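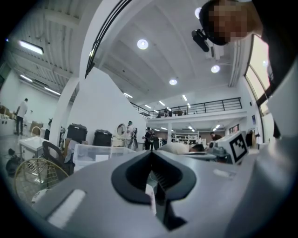 4.2 First tracking session in Muvisell

Now for the fun part! With the gripper paired and charging done, you can watch Muvisell build its map live, and it's a real pleasure the first time the path snaps into place.

1. Open Muvisell and choose Session > New. Leave the feature limit at 2000.
2. Hold the gripper still for 20 seconds while the motion sensor settles. The status dot turns green.
3. Bring a square marker into view and wait for its ID to show up in the side panel. Ours is usually 11.
4. Walk a slow loop and come back to the marker. Watch for "Loop closed" (so satisfying!).
5. Press Save Map.

Note: Ceiling lights, railings and window frames make great landmarks, so a busy room is your friend. People walking through are fine; the filter drops moving points on its own.

Caution: Don't move the marker after step 3. If it gets bumped, delete the map and start again from step 2.

If the path drifts, lower the exposure and see 4.3, where Janka Malý's tuning table lives.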